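[ludotecas-tec] Re: Migração Vulby > Clasley: conjuntos com muitas peças

Em 06/10/2018, ludoteca-bastos escreveu:

> Boa tarde a todos,
>
> Estamos a preparar a migração do catálogo de Vulby para Clasley e esbarrámos nos jogos de construção. No Vulby cada conjunto era um registo único com uma nota de texto livre ("caixa incompleta", "faltam rodas", etc.). O importador do Clasley exige o campo QTD_PECAS preenchido e numérico em todos os registos do tipo CONSTR, e rejeita os que não o têm. Das caixas que temos em circulação, 44 não têm contagem nenhuma e em várias a contagem escrita na tampa já não corresponde ao conteúdo.
>
> Três perguntas:
>
> 1) Há maneira de importar sem contagem e preencher depois?
> 2) Alguém regista por peso em vez de por unidade?
> 3) O que fazem às peças soltas que não pertencem a nenhum conjunto identificado?
>
> Usamos etiquetas Hinbridge, formato pequeno, e gostávamos de não reimprimir tudo.
>
> Obrigado desde já.
> Ludoteca Bastos

Respondo por ordem. Fizemos a mesma migração na versão anterior do importador, mas comparei os ficheiros de configuração e a parte relativa ao tipo CONSTR não mudou.

1) Importar sem contagem

É possível, com uma ressalva. O importador valida se o campo é numérico e não está vazio, e fica por aí. O valor 0 passa. O problema aparece depois: com QTD_PECAS = 0 o módulo de empréstimo salta a verificação na devolução e o registo fica marcado como conferido, com data. Ou seja, perde-se a informação de que a caixa nunca foi contada.

Usámos o valor -1. Também passa na validação, e na devolução o Clasley abre a janela de conferência e obriga a introduzir um número antes de fechar o movimento. As caixas vão sendo contadas à medida que regressam, sem interromper a circulação. As que nunca saem da prateleira têm de ser tratadas à parte; para as encontrar basta filtrar por QTD_PECAS < 0 no ecrã de pesquisa avançada.

Antes de importar, convém desligar a opção "Recalcular totais" no separador Geral. Com ela ligada, os valores negativos entram na soma da secção e o relatório de existências sai errado. Volta a ligar-se quando já não houver nenhum.

A nota de texto livre do Vulby não tem correspondência directa. No mapa de campos por omissão vai parar a OBS_PUBLICA, que é visível no catálogo em linha. Sugiro mapear para OBS_INTERNA. Atenção ao comprimento: OBS_INTERNA é cortada sem aviso quando o texto de origem tem quebras de linha. Substituímos as quebras por ponto e vírgula no CSV antes de importar e não perdemos nada.

2) Peso

Registamos por peso apenas as caixas com mais de 59 peças. Abaixo disso a contagem manual é mais rápida do que ir à balança, e o erro é menor.

O método tem um pressuposto que convém verificar caixa a caixa: o peso só serve de controlo se a composição do conjunto for estável. Numa caixa com peças de tamanhos muito diferentes, a falta de duas peças pequenas fica dentro da variação da própria balança. O nosso procedimento:

- contar a caixa completa uma vez, à mão, e registar QTD_PECAS;
- pesar sem embalagem e registar em PESO_REF, em gramas, sem casas decimais;
- pesar a peça mais leve do conjunto e registar em PESO_MIN;
- na devolução, pesar de novo; se a diferença for igual ou superior a PESO_MIN, contar.

O campo PESO_MIN não existe de origem, é um campo de utilizador. Cria-se em Configuração > Tipos > CONSTR > Campos adicionais. Tem de ser criado antes da importação se quiserem carregá-lo a partir do CSV. Se for criado depois, o importador ignora a coluna e não escreve nada no registo de erros.

A balança deve ter resolução de 1 g e capacidade de pelo menos 2.000 g. A nossa primeira era de cozinha e desligava-se sozinha a meio da pesagem quando a carga não variava. Com a tara feita antes, perdia-se a tara. Verifiquem se o modelo permite desactivar o desligamento automático.

As caixas lavadas na véspera devem ser pesadas só depois de bem secas. As peças com cavidades retêm água no interior e a diferença é suficiente para mascarar uma falta.

3) Peças soltas

Foi o ponto em que mudámos mais vezes de método. O primeiro foi um registo único chamado DIVERSOS, sem contagem. Não funcionou: o registo crescia e deixava de ser consultado. O segundo foi tentar identificar o fabricante e o conjunto de origem de cada peça, o que consumia demasiado tempo para o resultado obtido.

O que fazemos desde o ano passado:

a) Triagem por sistema de encaixe. As peças que encaixam entre si ficam juntas, seja qual for a marca. O teste é mecânico: encaixa e segura virada para baixo, ou não. As que encaixam mas ficam frouxas vão para um lote separado, porque misturadas estragam a utilização do conjunto.

b) Dentro de cada sistema, triagem por cor. Não é a classificação mais rigorosa, mas é a que qualquer pessoa ao balcão consegue repetir sem instruções, e permite ver de imediato se um lote foi misturado.

c) Cada lote fica num tabuleiro de rebordo alto durante a triagem e só passa a caixa quando chega a 15 peças. Abaixo desse número não abrimos registo.

d) O lote entra no Clasley com o tipo CONSTR e subtipo LOTE. O subtipo LOTE aceita variação de QTD_PECAS sem gerar alerta de perda. Não usem o subtipo CONJ para isto, porque bloqueia o empréstimo seguinte quando o número desce.

e) As peças de um lote podem servir para completar conjuntos. Nesse caso faz-se uma transferência interna (Movimentos > Transferir unidades) e não uma edição manual dos dois registos. A edição manual não deixa histórico, e meses depois não há forma de saber se a peça foi transferida ou se perdeu.

As peças rachadas ou com arestas vivas saem antes do passo a) e não chegam a ser registadas. O mesmo para as que trazem autocolantes meio descolados que não saiam com água morna e sabão neutro.

Etiquetas

As Hinbridge de formato pequeno podem ficar. O Clasley lê o código antigo desde que a coluna COD_ANTIGO seja preenchida na importação e a opção "Aceitar códigos alternativos" esteja activa no posto de empréstimo. A opção é por posto e não por instalação; se tiverem dois balcões, é preciso activá-la nos dois.

Há um pormenor com os zeros à esquerda. Se abrirem o CSV numa folha de cálculo e o gravarem de novo, os zeros desaparecem e metade das leituras falha. Editem num editor de texto ou importem a coluna explicitamente como texto. Foi o erro que mais tempo nos levou a encontrar, porque os códigos sem zeros à esquerda continuavam a funcionar e a falha parecia do leitor.

Para os lotes novos imprimimos etiqueta nova, colada na face lateral da caixa. Na tampa não resulta, as tampas trocam-se.

Ordem que recomendo para a migração:

- exportar do Vulby em UTF-8 (a opção por omissão é outra e os acentos perdem-se);
- limpar quebras de linha nas notas;
- preencher QTD_PECAS com -1 onde não haja contagem fiável, incluindo as caixas cuja tampa não bate certo;
- criar PESO_MIN;
- desligar "Recalcular totais";
- importar primeiro um ficheiro de teste só com registos CONSTR e conferir COD_ANTIGO com o leitor na mão;
- importar o resto.

Os lotes de peças soltas ficam para o fim e introduzem-se directamente no Clasley, já triados. Não vale a pena passá-los pelo CSV.

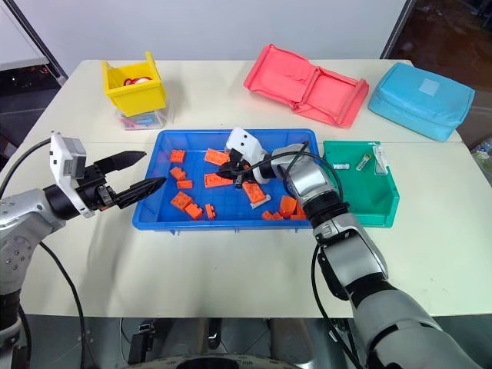

Se precisarem do mapa de campos, posso enviar o nosso ficheiro de configuração directamente para o vosso endereço; a lista não aceita anexos desse tipo. Está feito para a exportação completa do Vulby, portanto terão de apagar as colunas que não usam. Falta-me confirmar se o subtipo LOTE vem activo de origem na versão que vão instalar. Na nossa foi preciso activá-lo em Configuração > Tipos.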